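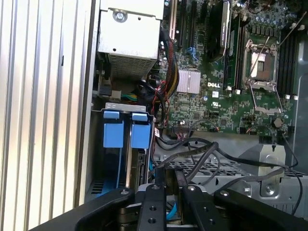

So I've finally started on the old Dell! It's been sitting under my desk humming like a fridge, and my brother-in-law Alfredo Galang offered me $100 for it, as is. I said no, mostly out of stubbornness (sorry, Alfredo). I'd rather have it running decently for the kids' homework.

First job was the side panel, and then just having a good look around. I always forget how much green there is inside one of these things. Blue plastic marks a lot of the bits you're meant to grab, which I love – more companies should do that with, say, cars.

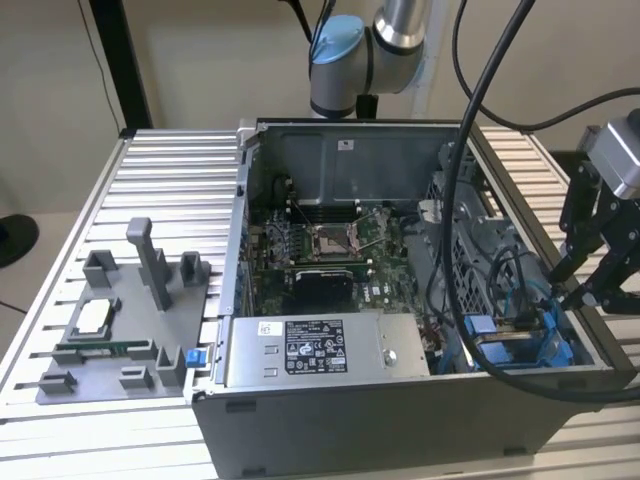 Lid off and lying on its side, with the processor and a memory stick in the gray tray.

I get nervous about CPU sockets. Years ago I bent five pins on a Tanoli board I'd saved up for, and I still think about it in the shower. These days the lever goes up slowly, the chip gets held by its edges only, and I don't talk to anyone until it's parked somewhere safe. Same with the memory: latches open first, then straight in, then press until both ends click. 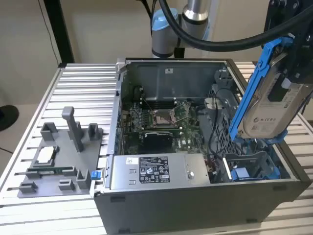

Parts I'm still deciding on

The Ratano memory kit is 203 bucks, and I can't make myself do it for a homework machine. Estano has a cheaper one but the reviews are all over the place. A 550 watt Flarnier power supply keeps turning up in my search results too, and I keep closing the tab. The old one has never given me any trouble and I'm not going looking for some.

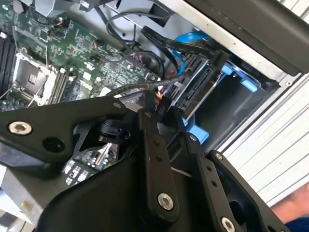
Page 2

Okay, cables. My rule is to leave every one of them alone unless it's in my way, and then to write on masking tape where it came from. Drive cables get a number, front panel wires get a whole sentence, and my handwriting is terrible so I do it in capitals. Thermal paste is on the list for tomorrow, along with a can of air and probably more coffee than I need.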